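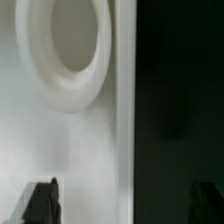

11/18/23

Finish test on the Hemer boards, second round. Satish wants a decision before January and I still don't think we have one to give him.

Background for anyone reading this who missed the first round. The Clasta oil is sold to us as a one-coat finish, food safe when cured, resistant to water rings. Plirkoten is the wax blend we have been using, two coats, a pain to buff. Pathak's sales sheet says the Clasta outlasts "conventional wax blends" by 3,000 wipes. It doesn't say which blends, what kind of wipe, or what counted as the end. I wrote to ask. The reply was the same sheet again with a friendlier cover note.

So we did our own. Maple offcuts from the Hemer order, all sanded to 220 by Pallavi on the same afternoon, raised with a damp rag, sanded again. One coat Clasta on half of them per instructions, wiped off after the stated wait. Two coats Plirkoten on the others. Bare maple kept back as control. Everything sat on the rack by the window until Pallavi said it was cured. I would have given the oil longer, but the can says what it says and we should test what the can says.

Wipe test: damp cotton cloth, same weight on the block, 1,000 strokes per board. Water drops on after, left for 2 hours under glass, then blotted.

Results so far:

- Clasta: beads well in the middle of the board, soaks in near the end grain. Slight gray ring on the worst one.
- Plirkoten: beads less, but evenly. No rings I can find. Sheen dropped noticeably.
- Bare: rings, fuzz, as expected.

Satish looked at these and called it a win for the oil. I don't see it. He was looking at the middle of the boards, where the beading is pretty. Customers stand cutting boards on edge in a puddle next to the sink, and the end grain is where they fail. Pallavi is somewhere between us. She thinks one coat is simply too little for end grain and that a second would fix it. Maybe so, but then it's a two-coat finish and the time saving we were promised is gone. The oil also costs more per can, and I haven't seen coverage numbers I believe. 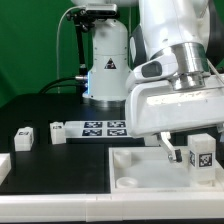 Things wrong with our own test, before anyone gets attached to it:

1. The cloth was changed partway through the Clasta boards and I didn't write down when. My fault.
2. Stroke count on the last wax board is from memory. Treat it as soft.
3. Window rack gets sun on one end. Boards weren't rotated. Might explain the ring, might not.
4. Only maple. Walnut could behave differently and we sell a fair amount of it.

Also not convinced that wiping tells us much. A board gets scrubbed, cut on, forgotten in the sink, and rubbed with a lemon by somebody who read that it helps. I'd rather give a few to people who cook and look at them after a couple of months, but that blows past Satish's deadline.

Smell: the oil still has one. Pallavi says she can't smell it. I can, with my nose close to the board, and I'd want that gone before shipping anything.

To do:

- [ ] Redo end grain with a second coat of Clasta, same offcuts if there are enough
- [ ] Rotate the rack this time
- [ ] Fresh cloth for every board, write it down
- [ ] Ask Pathak again, by phone, what the 3,000 was measured against
- [ ] Do not reorder Clasta until the above is done (Satish, please)

Offcuts are labeled in pencil on the back, C or P. Leave them where they are. One of the C boards already got used under a coffee cup and I've taken it out of the set.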